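Prakmont Building Users' Group
Minutes, January meeting, Tuesday, Room 8

Opened at 6:15 p.m. Last month's minutes were approved after the word "shambles" was changed to "backlog."

1. The white table
The Skanareo desk asked again for a second table. The meeting felt the first should be kept clear before anyone is trusted with another. The wall panels behind it are to be wiped down, seams included, with a cloth and no spray.

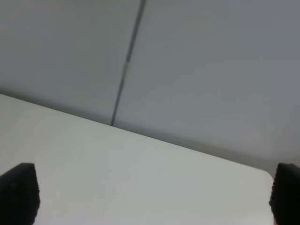
Kuster's quote for a matching table came to $349 before delivery. It was read aloud twice, the second time more slowly. Deferred.

2. Items left out
The clear-table rule, adopted in the fall with great feeling, was reviewed. Feeling has since cooled.

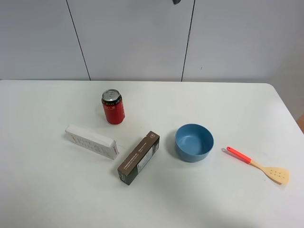
Table at item 2: red can, white box, brown box, blue bowl.

Boxes go to the shelf by the door. The bowl belongs in the kitchenette, where it has a cupboard and, until recently, a future. Agreed without a vote.

3. Drinks
Moved that cans be allowed on the table during meetings and go home with whoever brought them. An amendment requiring coasters failed, 3 to 8.

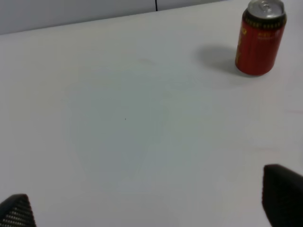

The Merkosik desk asked whether "during meetings" covers the part where people stand around afterward with their coats on. The chair ruled that it does, up to 8 p.m.

4. Other business
Door code stays 2045 until somebody writes it in the minutes again.

Closed 7:50 p.m.

Comments (3)
You have written the door code in the minutes.
Seconding the above. Also, I voted for coasters and would like that known.
Which shelf by the door? There are two.

We use cookies to remember your settings. Accept / Manage
Prakmont Building Users' Group | Contact | Back to top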